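gripper tape, again

cell2_nights
Our arm at the Ilville shop wears paper and tape on both fingers. The integrator swears by it. I want to know who has seen it last.
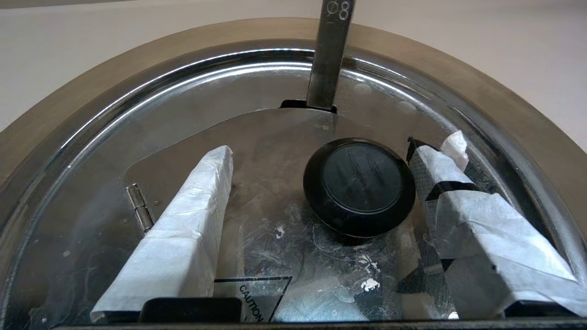 Isa says 3,000 cycles between rewraps, and I don't buy it. Look at the white flecks by the black knob. Whether they're wrap or not, I'd inspect every shift.

ororham_tech
We log ours. Best wrap went 1,427 cycles, worst 612. Skip paper, use molded pads.

cell2_nights
Pads slid for us in December. Not going back.
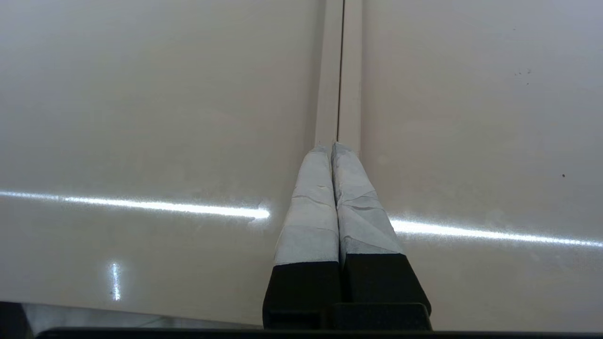

Taped tips at the panel seam, bases bare.

riihimäki77
Disagree with both. Clean the finger, wrap it fresh, re-zero the grip. Four minutes.

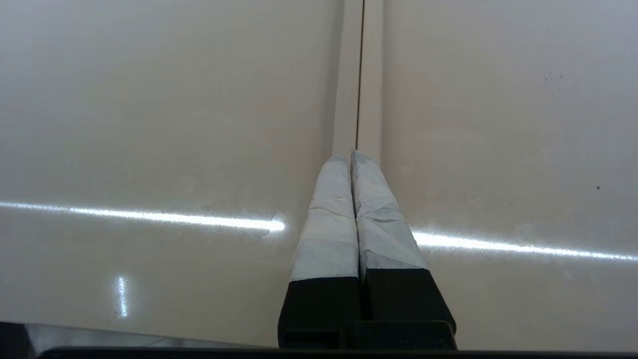
Do you re-zero after every rewrap?
Every time. Tape changes the closing width.

ororham_tech
Four minutes? Show me the log.

Contact the moderators | Copyright forum owners | Back to top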